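Claratura for Curious Kids

When a robot comes to work

Have you ever helped put the shopping away? You pick up a tin, you look at it, and you know where it goes. Easy! Your eyes, your brain and your fingers did all of that together in less time than it takes to sneeze.

Now think about doing it all day long. At Masska, a food warehouse, people pack boxes of groceries for families, schools and lunch clubs. On a busy day 1,910 boxes go out of the door. That is a huge amount of lifting, reaching and turning round, and by teatime a lot of people have sore shoulders.

So Masska is teaching robots to help. The project is called Trinus, and it began in November with one robot, two tables and a great deal of patience.

Lamduan Mahawong is one of the people who teaches the robot. She used to pack boxes herself, for years and years, so she knows all the tricks. A tin is harder than you might think! Squeeze too gently and it slips. Squeeze too hard and you could dent it. And if the robot comes in at a funny angle, it can knock the tin over and send it rolling off (tins are very good at rolling).
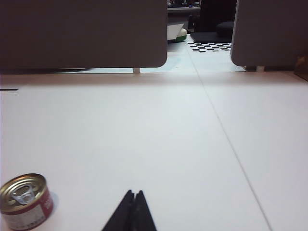
Every try is saved on a computer, the good ones and the bad ones. The team has now saved 1,213 tries with tins alone. The robot's computer program looks for patterns in them, a bit like you getting better at catching a ball by dropping it lots of times first. Bags of rice come next. They are floppy, and floppy things are really tricky for a robot!

What happens to the people?

It's a good question, and grown-ups ask it too. When a machine starts doing part of a job, the job changes. Sometimes there are fewer jobs of the old kind, and that can be worrying. Sakda Thaweesak remembers feeling nervous when he first heard about Trinus. "I thought, what will be left for me?" he says.

At Masska, 19 packers have learned new work so far. Some teach the robots, some check the finished boxes, and some mend things. Sakda is a checker now. He spots squashed bread and leaky bottles, and he decides what to do when an order looks odd. He says his back feels better, but he misses chatting across the packing bench, so the team has started eating lunch together.

Not everybody wanted to change, and Ivone Lopes still packs by hand. Eggs, peaches and birthday cakes all go to her!

Words to know

Automation: using machines to do jobs that people used to do.
Gripper: the part of a robot that holds things, like a hand.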